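3. Experimental set-up

3.1 Workstation

The chores in this study were chosen from a list of packing and tidying jobs that people do at a table, at home or at the end of a packing line. We left out anything that needed walking, lifting from the floor or more than two hands. What remained was a set of 11 tasks, all of which an adult can finish without practice.

All trials took place at one table with a wood surface, using a two-armed robot with a jointed hand on each arm. Grey tape on the table top marks the work area. A striped beige cloth hangs behind it, so that the background stays plain in the head camera view. Objects were placed by hand before each trial, and their positions were varied between trials. Figure 1 gives the head camera view with two of the small rigid objects, a rubber duck and a white cube, on the table.
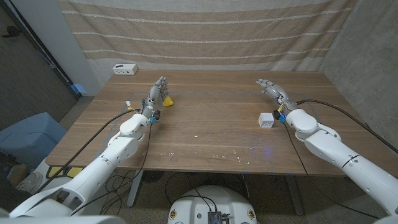

Figure 1. The workstation from the head camera, with both arms over the table.

3.2 Tasks

The tasks fall into two groups. The first covers rigid objects: picking up, passing from one hand to the other, and placing inside a marked area. The second covers soft and thin objects, mainly clear plastic bags and film, which must be picked up, opened, filled or moved aside. Earlier work by Mamo and Buenaventura treated the two groups with a single controller and reported one joint score. We keep them apart, as a good result on the first group tells us little about the second.

A trial was stopped when the operator judged the task complete, when an object left the table, or when the time limit ran out. Partial success was recorded but is not used in the main results. Scoring was done by two of the authors (Kazmi and Virk) working separately, and trials on which they disagreed were viewed again by both.

3.3 Camera views and control

The controller takes the head camera view together with views from cameras near the hands. The near views matter most for clear plastic. From the head, a flat piece of film on pale wood can be hard to tell from a patch of reflected light. From close to the hand the creases show up as bright lines, and the edge can often be followed for part of its length. The cost is that the robot's own hand fills much of the picture, and the point where the fingers will meet the film may be hidden behind them.
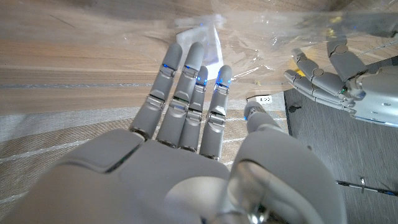
3.4 Data

We recorded 1,298 trials in all. Of these, 500 were set aside for testing and played no part in training. The remainder were used to train the controller, starting from a model that had already been trained on 2,000 table-top trials from the Zekeo set. No task in the Zekeo set involves clear plastic. Recording was finished in June.

4. Results and discussion

4.1 Rigid objects

On rigid objects the controller was dependable. Most failures were of one kind: the fingers closed slightly early and pushed the object along the table. The robot usually tried again without help, but each further attempt used up time, and a number of trials ended at the limit with the object in reach. A person doing the same job would slide the object against the other hand. We saw no sign that the controller had learned to do this, although several training trials contain it.

4.2 Film and bags

Results on film were much weaker. The first difficulty is finding an edge to hold. Film lies in folds, and the nearest visible line is often a crease in the middle of the sheet and of no use for opening a bag.

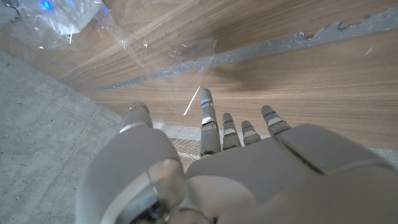
The second difficulty is contact. The hands used here report the bend of each joint, and the pressure signal is too coarse to tell one layer of film from two. The controller therefore relies on sight at the moment when sight is poorest. Espiritu's suggestion of a rubbing motion between thumb and finger, taken from how shop staff open carrier bags, was tried in a small side test. It helped with thicker bags - the Paulauskas type - and made no clear difference with thin film.

Holding a bag once it had been picked up was less of a problem. The film tended to wrap itself partly over the fingers, giving a firm hold, but it then had to be released, and letting go cleanly was the least reliable step in the whole set.

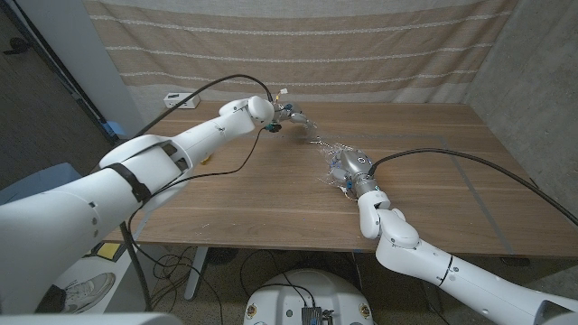

Two-handed opening depends on both of these steps. One hand must keep the bag still while the other finds the mouth, and an error by either hand ends the attempt. For this reason we do not regard the bag tasks as ready for use outside the laboratory, at home or on a packing line. The rigid tasks are closer, provided that a slow working speed is acceptable and a person is near enough to put back objects that have been pushed out of reach.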